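Subject: Re: [photo-video] Slider vs. gimbal for product shots?
From: Hawi Ejigu
To: photo-video list

Hi all,

Catching up on three days of list mail at once, so sorry if somebody has covered part of this already. Quoting the original so it's easy to follow:

> I've got a run of tabletop product clips to do in June, small things
> mostly, jars and tins and a couple of watches. I own the little
> Workneh slider and I can borrow a gimbal. Which one would you take?
> Also my overhead light keeps giving me a hard white blob on anything
> shiny and I'm losing my mind. I've tried turning it down, all that
> does is give me a dimmer blob.
>
> Second thing: is it worth shooting everything at 60 in case I want
> slow motion later?

Oh, I love this stuff! Take the slider. I did a whole catalog for a tea shop on that same Workneh last year and I'd use it again tomorrow. A gimbal is wonderful when you're walking, but on a tabletop you're moving maybe the length of your hand, and at that distance every tiny float and correction shows up in the background. The slider goes in a line and stops. You can also do the same move twice, and you'll want that the moment the client asks for the blue lid in place of the green one.

A couple of things about that slider in particular. The belt tension screw is on the underside and it works itself out a bit over a long day, so check it at lunch. And put a sandbag on the tripod even if it feels solid. Mine picked up a wobble from the refrigerator in the next room (it took me most of an afternoon to figure that out, I was blaming the head).

Now the blob. Turning the light down won't help, as you found, because you're seeing the shape of the lamp itself. Make the shape bigger. I hang a sheet of diffusion from a cheap Marnimov crossbar, about as close to the product as I can get it without it showing up in the shot, and then back the light away from the sheet until the whole thing glows evenly. On a tin you get this long soft gradient down the side and it looks so good. For the watches, tip the face a few degrees toward the camera and put a piece of black card on the other side so the edge of the case gets a nice dark line.

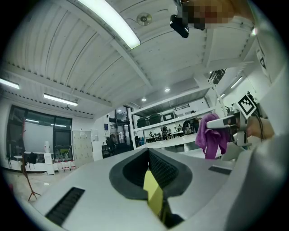 Do I need to match the shutter speed to the frame rate if nothing in the shot is moving except the camera?

Keep it near double the frame rate anyway, because the camera's own movement is what blurs, and a slide shot with a very fast shutter looks jittery when it passes labels and small print.

I had to learn that one the hard way with 16 clips of soup cans, all at 1/1000, all stuttering like a flip book. The client was very nice about it and I redid the lot over a weekend.

On shooting everything at 60: I'd say pick it per shot. Pouring, dropping, steam, anything with liquid, absolutely go for it, and go higher if your camera will. For a plain slide past a jar you're just giving away light and filling cards. If you want a slow move, move the slider slower! It goes down to a real crawl if you hold both buttons when you power it on, which is on page 2 of the manual and nowhere else that I've found.

White balance, since it always comes up: lock it at the start and shoot a gray card for every lighting change. My Hisex panels drift a little green for the first few minutes after they're switched on, so I turn them on before I make coffee and leave them alone after that. I keep the card in the lid of the lens case or it disappears.

For focus, I've gone back to manual for all of this. Tape on the ring, one pencil mark for the start and one for the end. Autofocus on a watch face will happily jump to the crown halfway through your nicest move.

Oh, and a plug for something free: the Postard viewer reads clips right off the card and lets you lay two takes on top of each other. It choked on a folder of 4,000 files when I tried to be lazy, but at 300 or fewer it's very quick. Great for checking that your blue lid take lines up with the green one.

Please post a clip when you have something, even a rough one. I'd really like to see how the watches come out, and if anybody here has a good way of getting dust off black acrylic between takes without adding more dust, I'm all ears. I'm on my third brand of cloth.

Hawi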